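Gosselin Clear Bins, Set of Four: Review

Posted 30 August 2026

I have a weakness for storage. If it has a lid, a handle or a label holder I will pick it up in the store and turn it over, and my closets show it. So take this with that in mind: I really, really like these bins, and I have bought a second set.

The ones I'm reviewing are the open-top clear bins from Gosselin, the larger of the two sizes. I paid 40 dollars for four, from the Umbridge store out by the highway (they had the small ones too, but those are too shallow for anything but paper clips). We use them on the long art table at Prikimside, where the pencils, crayons, markers and erasers used to live in one deep drawer that ate everything.
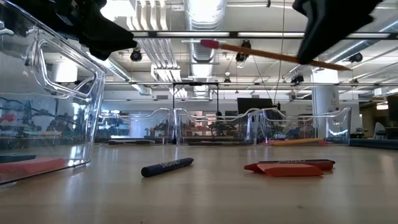

Crayons, a pencil and erasers, with one of the bins at left.

What I love most is that you can see in from the side. With the old drawer you had to dig. With these you look across the table and spot a salmon-colored eraser at the bottom of a bin before you've even sat down! Kids get it right away, and so do grown-ups who swear we're out of erasers.

The molded handle opening is the other big win. It's long and rounded, so there's no sharp edge digging into your fingers, and I can grab a bin in each hand and clear the table in a couple of trips. The rim is thick too — it feels solid when you lift.

Now the not-so-great stuff. The plastic scratches. Ours have scuffs on the sides already, and under bright overhead lights you get a fair amount of glare. It doesn't stop you from finding a red crayon, but if you want them looking brand new in September, don't slide them around the way we do. Crayon marks come off with a damp cloth and a drop of dish soap.
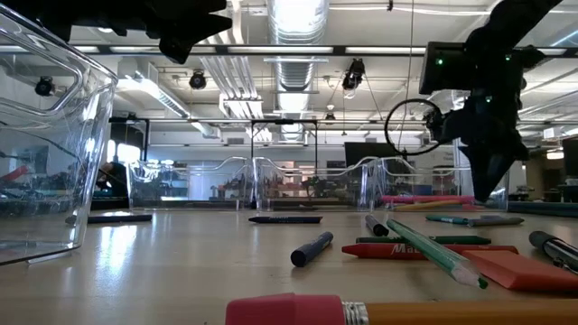 They also work nicely in a row. I like to keep the middle of the table for them and leave the front for drawing, and because they're clear they don't wall off one side from the other. You can still see who you're talking to, if a little wobbly through the plastic.

I did look at the Fustano version first. It comes with a lid and costs nearly 90 for the same number, and for a shared table I'd skip the lid. Ours would be on the floor within the hour. If you're stacking things in a garage, it might be worth the extra.

One small wish: dividers. Markers and crayons end up mixed together no matter what I do, and a simple slot-in panel would fix that. Gosselin, if you're reading, I'd buy 18 of them tomorrow.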